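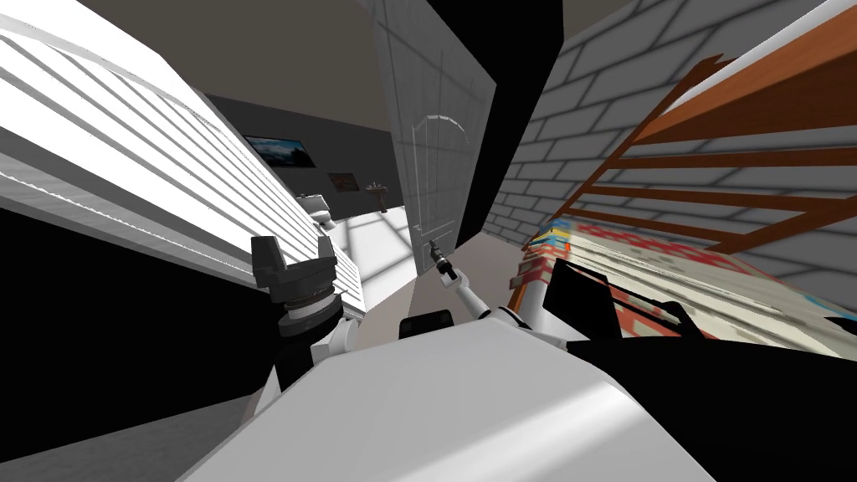 Araceli Nava wants the walking route back, and she has got it. Villalobos harbor tours start again in March, with the old hillside walk put back in after two seasons without it.

FOR RELEASE 15/08/2018

**Zonuvano Travel opens bookings for Villalobos spring trips**

Bookings open today for the spring program. Two routes this time, Harbor and Hillside. Harbor is the easy one, flat the whole way, lunch at the fish market. Hillside takes in the chapel road and the olive terraces, then back down by bus. Good shoes please.

Groups capped at 40. Last year we let a few run over and the guides didnt like it, neither did the guests.

Ferry from Trimia is included in both. Hotel is not, but there is a list of guesthouses on the booking form, most of them a short walk from the quay. Late arrivals should call ahead, the front desks close early out of season.

"People kept asking for the hill," said Nava. "They wrote to us, they stopped the guides in the street. So it's back, and slower than before, with a longer stop at the top."

New for spring: an overnight add-on to Zarnodska, inland. Small town, good bread, a Saturday market. Leaves right after the Harbor tour, returns next day in time for the evening ferry. Limited rooms so book that part early.

Around 1000 printed route maps go out to travel agents next week. Agents who recieved the old map should bin it, the ferry times are wrong.

Deposits are refundable up to 40 days before departure. Group rates on request.

Press contact: Araceli Nava, Zonuvano Travel, bookings office, Trimia. Weekday mornings best.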